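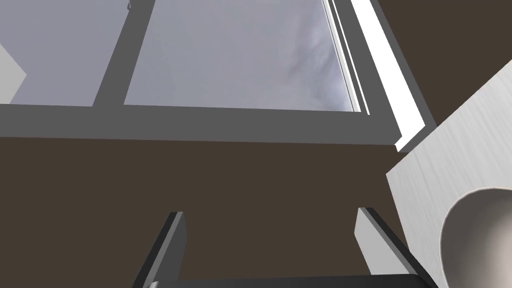 *Reading time: 3 min*

**Forum > Simulation > End Effectors and Wrist Cameras**

## Parallel gripper comparison in the bedroom environment: Vustard and Wullell finger sets

**dbezerra_lab** (thread starter)

Members are invited to comment on a comparison now under way in our group. Two parallel finger sets, the Vustard and the Wullell, are being evaluated in simulation on the same two-arm robot with the same controller. The blades are flat in both cases. The Wullell set opens wider and closes more slowly.

The trial plan contains 286 episodes per finger set. Scoring is by grasp success and by the number of corrective motions before contact. Wrist views are recorded for every episode, together with one view from the head of the robot.

Our preliminary position is that the Wullell set should be adopted for large objects. Comments on the method are requested before Thursday.

Dirceu Bezerra

**zomari_user**

Thank you for posting the plan. I must disagree with the scoring. Corrective motions depend on the controller as much as on the fingers. We ran the Zomari controller against our in-house one with identical fingers, and the count of corrective motions fell by 29 percent. If the controller is held fixed and happens to suit one finger set, the comparison is not a fair one.

I would also ask which camera the policy receives. The wrist view and the head view present very different problems. 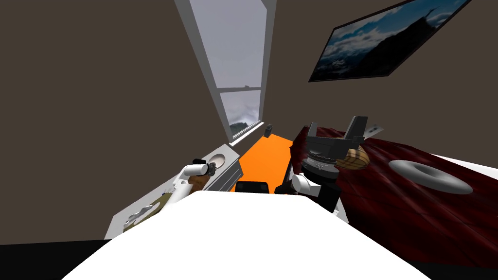
Last edited by dbezerra_lab at 4:12 PM

**dbezerra_lab**

The policy receives all views. The head view is the only one that gives the bed, the cabinet and both arms together, and it is tilted strongly enough that some members of our group asked for it to be leveled. We declined - the physical mount will have the same tilt.

The objects differ in shape by design. The ring and the bread on the bedspread call for different approaches, and the bowl on the cabinet is a third case.

As to the controller, the point is accepted in part. A second pass with the Zomari controller can be added, although it doubles the computing time.

**elouafi_bench**

I would support the second pass. In the El Ouafi benchmark we recorded 3,364 grasps with one controller and were later unable to separate the effect of the fingers from the effect of the tuning. The data remain useful, but not for the question we set out to answer.

My own concern is the close wrist view. When a finger overlaps the rim of an opening, the depth estimate tends to attach to the wrong surface.

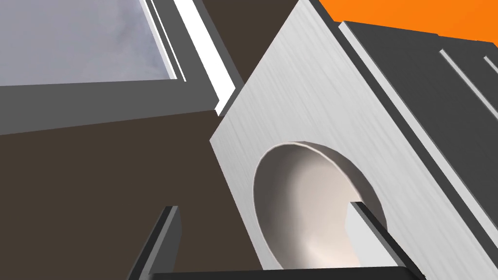

A brushed finish makes this worse, as the fine streaks give the stereo matcher very little to hold on to. We reduced the error by masking the finger blades before depth estimation.

**zomari_user**

Masking the blades removes the pixels that matter most at contact. I would not recommend it. A better remedy is to move the camera back along the wrist by 9 millimeters and accept a smaller object in view.

**elouafi_bench**

That was tried. The base of the gripper then occupied more of the image, and the gain was lost. We may have to differ on this.

**dbezerra_lab**

Both options will be tested on a small subset. I would add one observation on approach. Many of our failed episodes were lost well before contact, while the gripper was open and the wrist camera had little to work with besides plain brown surface.
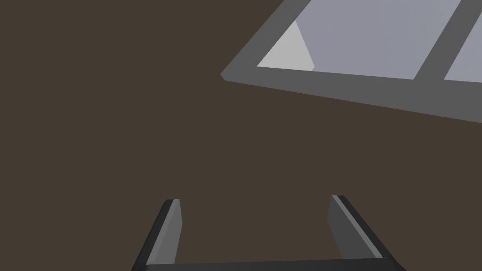 In those episodes the policy relied on the head view alone, and the finger set had no influence on the result. I propose that they be reported separately and left out of the grasp score for both the Vustard and the Wullell.

**zomari_user**

Agreed, provided that the excluded episodes are listed by number in the report.

**dbezerra_lab**

They will be listed. The revised plan will be posted in this thread.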